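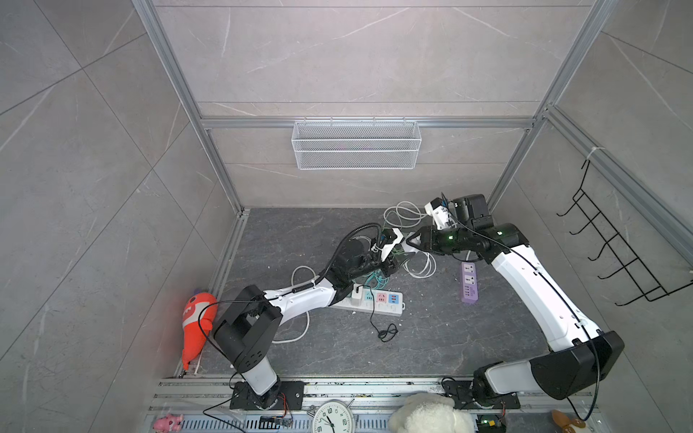 Resetting and Checking the Two-Arm Cable Cell

Cindesberg Automation Workshop – Cell Care Guides
Revised June 2021

This guide sets out the routine for returning the two-arm cable cell to working order between runs. It applies to operators who have completed the Witeditz safety induction. Allow enough time to finish all six steps in one visit. A cell left half checked must be tagged out until the work is complete.

Before you start

Stop the current task from the Conasero console and wait for both arms to report idle. Move each arm to its park position at low speed, then press the stop button. Do not reach past the front rail while either arm is powered.

You will need a hex key set, a soft brush, a lint-free cloth, spare cable ties and the cell log.

Step 1. Check the mounting plates

Each arm stands on a black plate at the front rail. Try to rock the arm by its lowest segment. If there is any play, tighten the plate bolts a little at a time, working from corner to corner. Record the result under check 102 in the cell log.

Step 2. Inspect the arm cables

Follow each cable along its arm by eye, from the wrist to the base. Look for flattened sections, cracked covers and ties that have slipped. The cable needs slack at the elbow and wrist, but the loop must not be long enough to catch on a socket strip or on the other arm. Replace the cable set after 3000 run hours even if no wear is visible.

Step 3. Examine the gripper fingers

Open the fingers fully and wipe the inner faces with the dry cloth. Both fingers should close squarely on a charger block without twisting it. Order worn fingers from Pillai under stock number 1439, and always replace them as a pair.

Step 4. Set out the cable task

Lay the power strips, chargers and cables on the cell floor. The task calls for tangled cables, so let them fall freely – do not coil everything neatly. Leave the socket faces upward. Power strips used in this cell must never be connected to a live supply.

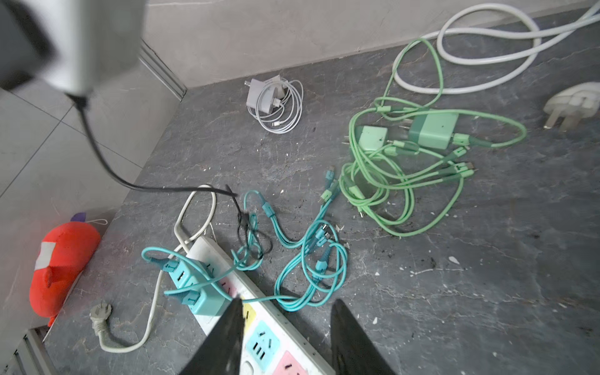

Step 5. Check the wrist view

Restore power to the cell and raise the arms clear of the cables. Open the wrist view on the console. Both fingertips must be visible, with the objects between them in focus. If the picture is soft, clean the lens and check the camera bracket screws before changing any setting.

Step 6. Run the approach test

Run the two-arm approach at low speed with one hand near the stop button. The grippers should draw close to each other without touching. If they meet, stop the cell and repeat the base calibration for both arms.

Longer intervals

Brush debris from the floor slab and the slots of the front rail every 720 run hours. The full calibration check takes place each January and is entered on a separate sheet kept with the cell log.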